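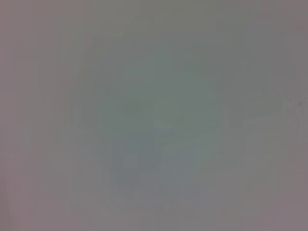
Bench notes, returns line, week two on the new cell

2019-08-26
by Elikem Zakaria

Print this page | E-mail this page

Back at it after the weekend. The Teltberg arm came up on the first try, which puts me in a good mood before coffee. Homed it, ran the slow cycle, let it sort a full cart of returns with me standing at the rail like a nervous parent. Cart held 30 totes. Two stops, both at the label check, both cleared from the pendant without opening the gate.

Overnight log from the Zotedik side says 354 picks and then a wait for an operator. The wait is what I want to talk about at the shift meeting. The second shift folks were told the cell would run by itself, so they all went off to help on packing (fair enough!) and the arm sat there with its light on until someone walked by. We never settled whose job it is to answer it. In April, when this was still a hand bench, you just looked up and saw your neighbor was stuck. Now the stuck thing is behind a fence and it doesn't sigh or swear.

My own job has changed more than I figured it would. I used to sort, and I was quick at it, 200 pieces before lunch on a good day. Now I read logs and page through wrist camera stills to decide if a stop was a real stop. Some of them are easy. Then you get one that's soft gray nearly all over, with a pale wedge in the bottom left corner as the only thing holding an edge, and I could stare at it all morning and still not say what the wedge is. I put those down as "can't tell" and I'd like everyone else to do the same – a guess in the log looks just like a fact a week later.

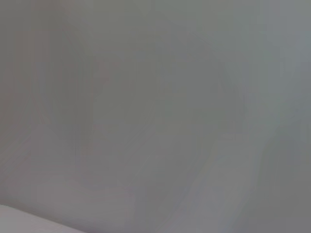 Shi training is the other thing on my list. The plan has each of us doing the short module and then one supervised shift, and I think one is too few. Reading a still takes practice, and a pale streak running up the lower right on a gray background can get called three different things by three people at the same desk. I'd rather we sit in pairs and argue it out for a while. It's slower but I learned the label stops that way, and I got there a lot faster than I did with the binder.

Also moved the tote stand a hand's width toward the aisle so whoever is loading doesn't have to twist. My back says thank you. Tape on the floor shows the new spot, please leave the tape alone until I've redrawn the layout.

Still open:

Who answers the light on second shift, by name, on the board.

Clesteo still owes us the spare cable. Ticket 522, no reply yet.

Ask if the sorting rate bonus carries over now that the arm does the sorting. People are asking me and I've got nothing to tell them.

Slow cycle again tomorrow, then half a cart at normal speed if the label check behaves.

Contact: Elikem Zakaria, returns bench | Copyright 2019 | Back to top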